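## 4. Rangement des petits accessoires électriques en boîte à couvercle

La présente section complète la section 3 (câbles et rallonges). Elle concerne les chargeurs, les demi-boîtiers en plastique, les pinces métalliques et les petites pièces isolées conservées à domicile selon la méthode Skevomgate. Les piles et batteries au lithium relèvent de la section 7.

### 4.1 Choix de la boîte

Une boîte en carton rigide de récupération convient, par exemple un emballage de vêtements ou de chaussures, à condition que le couvercle ferme sans forcer.

- Hauteur intérieure minimale : 70 mm.
- Charge maximale par boîte : 1 355 g, contenu seul.
- Parois intérieures propres, sans agrafe apparente.

**Remarque.** Les inscriptions imprimées à l'intérieur du carton ne gênent pas le rangement. Un fond clair est préférable, car les petites pièces s'y repèrent plus vite.

### 4.2 Préparation

1. Débrancher chaque chargeur et le laisser refroidir avant de le manipuler.
2. Poser la boîte à plat. Un lit convient si le matelas est ferme ; tendre d'abord la couette ou le dessus-de-lit pour éviter que la boîte ne penche.
3. Retirer le couvercle et le poser à côté, face intérieure visible.
4. Écarter les câbles qui ne font pas partie du lot.
5. Essuyer les pièces avec un chiffon sec. Ne pas employer de solvant sur les plastiques.

### 4.3 Demi-boîtiers en plastique

1. Vérifier que le demi-boîtier est vide et qu'aucune vis n'est restée dans les entretoises.
2. Le saisir par les deux flancs, sans appuyer sur le rebord mince.
3. Contrôler les quatre entretoises situées près des angles. Une entretoise fendue ne tiendra plus la vis ; mettre alors la pièce au rebut.
4. Contrôler les encoches et les nervures des petits côtés.

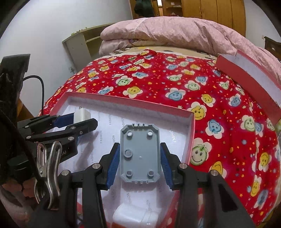

5. Coucher la pièce au fond de la boîte, côté ouvert vers le haut. Si les deux moitiés sont disponibles, les assembler à vide et les maintenir par un élastique plat.
6. Reporter la référence sur la fiche de contenu. Pour les coques sans marquage, inscrire le code 93 (« coque non identifiée »).

**Attention.** Ne pas utiliser une pince à ressort pour maintenir fermé un boîtier en plastique. La pression est concentrée sur deux points et peut fissurer la paroi. Les pinces se rangent séparément, le long d'un petit côté de la boîte.

### 4.4 Chargeurs et blocs secteur

1. Examiner les broches. Un chargeur dont une broche est tordue ou noircie ne doit pas être rangé avec les appareils en état de marche.
2. Ne pas redresser une broche à la pince.
3. Déposer le chargeur dans la boîte sans le laisser tomber. Pendant le tri, il peut rester incliné, broches vers le haut ; la position définitive est fixée à l'étape 5.
4. Retirer les morceaux de plastique pris sous le chargeur ou en travers du fond. Les pièces translucides se voient mal sur le carton : passer la main à plat sur toute la surface.
5. Coucher le chargeur contre une paroi, broches tournées vers le centre. Prévoir un intercalaire en carton entre les broches et toute coque voisine.

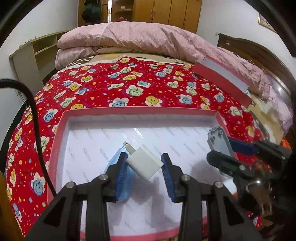
### 4.5 Fermeture et étiquetage

1. Présenter le couvercle dans le sens de la longueur. S'il force, reprendre la disposition du contenu ; ne pas appuyer.
2. Coller l'étiquette sur un petit côté de la boîte et non sur le couvercle, les couvercles étant parfois intervertis.
3. Indiquer : type de pièces, appareil d'origine s'il est connu, mois du contrôle (ex. : « avril »).
4. Ranger la boîte sur une étagère fermée par un fond ou dans une armoire, à l'écart d'un radiateur.

### 4.6 Contrôle périodique

Ouvrir la boîte tous les 6 mois. Remplacer l'intercalaire s'il est percé. Un chargeur dont l'appareil n'a pas été retrouvé après deux contrôles consécutifs est déposé en point de collecte.

Rédaction : Catarina Prata. Relecture : Afonso Moreira.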